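Open day at the Trumaton lab, Sotdale
Dec 23, 2024

Trumaton opened its Sotdale workshop to visitors last week and I went along with one question: can a machine tidy up yet? 95 people had signed up, split into small groups. The lab is on the upper floor of the old Crabtree building, up a badly signed staircase.

The talk came first. Trumaton has logged 479 attempts at clearing-up jobs since February. Of these, 162 ran from start to finish without a member of staff stepping in. Our guide put both numbers on the same slide and did not dwell on the second. The control software is called Candard, and we were shown very little of it.

Drawers

The test furniture is a grey bedside unit with three drawers and small round knobs. Drawers are harder than they look. A knob gives two fingers little to hold, and a pull that is slightly off line will jam the runners. Then there is the matter of reaching inside without catching the front panel.

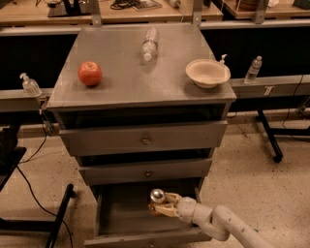

Objects on the top

The apple, the plastic bottle and the paper bowl are ordinary things, and each is awkward in its own way. A clear bottle with no label is difficult for most vision systems to place. A paper bowl bends if gripped too hard. An apple is forgiving to hold but will roll if released carelessly.

Cans are a fair test as well. The metal is thin and shiny, and a can on its side has to be held firmly enough not to turn — without being crushed. At the unit with the round hole in its top, the sink for these purposes, I was mostly watching the angle of the wrist.
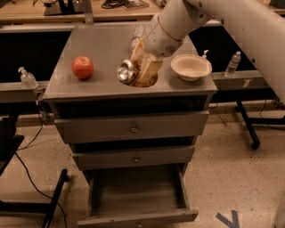
Is it ready for a house?

I would say no. One arm at one small unit, with engineers close by, is a long way from a kitchen. For a shop back room, where the same few items turn up in the same place, I can see a case sooner. Trumaton would not quote a price.

The visit lasted 26 minutes longer than planned, mainly owing to questions about insurance. Tea was provided. Parking is behind the building and fills early.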